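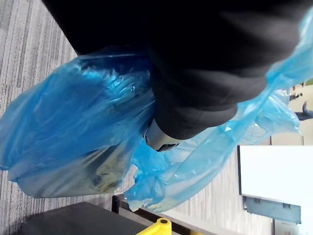
Wrist camera, shoe cover task. Blue cover over the foot, gray shoe showing just under the trouser hem.

12/7/21

Shoe cover sessions, second block. Hatice on the robot, me keeping the log. Pirjo has the Warkel scripts for the training run and wants the demos by tonight.

Question for this block is still whether the wrist view alone is enough for the policy to find the opening of the cover, or whether we need the overhead view as well. The May runs used both and we never separated them. This time every demo gets recorded with both, and we train 2 policies from the same data, one with overhead masked out.

Setup notes
Leg held off the floor, dark pants, gray shoe. Covers are the thin blue Luvow ones. They don't keep a shape from one trial to the next, so I stopped trying to start them folded the same way. Shake out, drop on the stand, go.
Trial limit stays at 18 seconds. Anything past that is logged as a timeout even if the cover is nearly on.

What we saw
Wrist view is hard to read near the end of the motion. The plastic is see-through enough that the foot shows as a dark patch, and the highlights move every time the gripper does. The Namboodiri segmenter marks the highlights as edges. It also merges the hem of the pants with the shoe when the cloth bunches up. Tried raising the threshold, lost the gathered edge of the cover completely, put it back.

Hatice thinks we should drop the mask and give the policy raw color. Blue against gray carpet is about as much contrast as we are going to get. I agree for this cover. Doubtful for the white ones Coltell is supposed to send.

Most failures so far are at the heel. Toe goes in, gripper pulls back too early, and the elastic rides up on the sole. Overhead can't see the heel at all from where it is mounted, so I don't expect the two-camera policy to help there — may need a lower approach angle instead.

Demo count is around 200 usable. I threw out 10 where the force log had gaps. Timestamps on those were fine, only the force channel was bad. Check the connector before blaming the driver again.

To do
Retrain on raw color, no segmenter, same split.
Pirjo: keep the held-out leg poses out of both runs.
Try the lower approach on a handful of trials before collecting more.
Ask Coltell about the white covers.
Relabel timeouts where the heel was already seated — separate tag, leave the original label in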